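## 3. Background and Method

The project examined how the town of Rorkum has stored and shared its printed local history since the public reading room closed. Robel Belay was responsible for the catalog survey, and Lino Caruso for the interviews and the written analysis. The report was submitted on May 22, 2020.

The Kaczmarczyk bequest forms the core of the collection. It contains 2,238 items, most of them newsletters, church bulletins, and trade price lists. A further 1,300 items came from the Kultell printing works when its office moved. The two groups were never merged, and each still has its own numbering system.

### 3.1 Survey of the catalog

A sample of 72 catalog cards was drawn from the Kaczmarczyk drawers and compared with the items on the shelf. Each card was checked for title, year, and shelf mark. Where a card gave two shelf marks, both were checked and the later one was used in the tables.

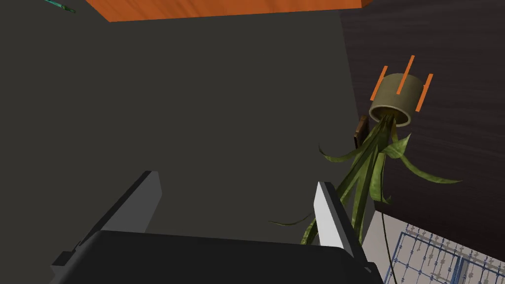
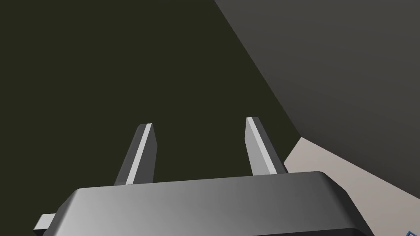 *Computer renderings.*

Errors in the shelf mark were more common than errors in the title. Many of the affected cards had been retyped when the drawers were relabeled, and the old mark had been copied without the final letter. The year was often missing from church bulletins, which carry only the name of the feast or season.

### 3.2 Interviews

Former readers were asked how they had used the collection and what they had looked for. Family names and house histories were mentioned most often. Several readers said that they had relied on the desk clerk and had seldom opened the card drawers.

### 3.3 Costs

The Fliltevetti storage building charges the town 4,000 dollars a year for the use of one dry room. This sum does not include shelving or insurance. The lease is renewed each July, and any move of the collection would have to be agreed before that month.

### 3.4 Limits of the study

The Kultell items could not be sampled in the same way, as their list is arranged by customer and gives no shelf marks. They are treated separately in Section 5. Maps and loose photographs were left out of the survey.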